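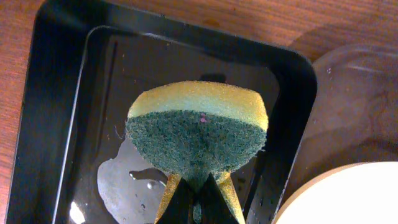 A two-layer kitchen sponge, with yellow foam and a dark green scouring layer, over a black tray.

A kitchen sponge is a cleaning tool made of soft, porous material that soaks up water and is used for washing dishes and wiping surfaces. Most of those sold today are made of plastic foam or of cellulose, a material obtained from wood pulp. Many have a rougher layer glued to one side for scrubbing.

History

The first household sponges were the skeletons of sea animals, collected by divers in the Mediterranean and used for bathing and cleaning since ancient times. Natural sponges are still sold, mostly for washing the body and for decorating work. Artificial sponges became common in homes during the twentieth century, when cellulose and later polyurethane foam could be made cheaply in large blocks.

Materials

Cellulose sponges are stiff when dry and swell when wet. They hold a lot of water and break down in soil over time if nothing else has been added to them. Polyurethane foam stays soft when dry, takes up less water and does not rot easily. The scouring layer is usually a web of nylon or polyester fibres bound with resin, often with a fine abrasive mixed in. Coarser grades can scratch non-stick pans, glass and polished metal. Sponges made from the dried fruit of the loofah plant are also sold.

Manufacture

Foam is poured as a liquid, rises into a long block and is left to cure. The block is cut into sheets, the scouring web is glued on, and the sheet is then sliced into single pieces. At the Kleinschmidt works in Neredport, which opened with 19 workers, both layers were at first cut by hand.

Hygiene

A used sponge stays damp and traps scraps of food, so bacteria grow in it readily. Squeezing it out and leaving it to dry in the open slows this down. Boiling or microwaving kills many of the bacteria but not all of them, and a dry sponge can catch fire in a microwave oven. A sponge that smells should be thrown away.

See also: Dishcloth; Loofah; Steel wool

Comments (3)

wevimov
The Hukirmont market still has a stall with proper sea sponges. Dear, but mine lasted 2 years.

gravyboat802
Can the article say which side to use on enamel? I have ruined a good pan with the green one.

M. in Neredport
Soft side only, gravyboat. Bicarb if it's stuck on.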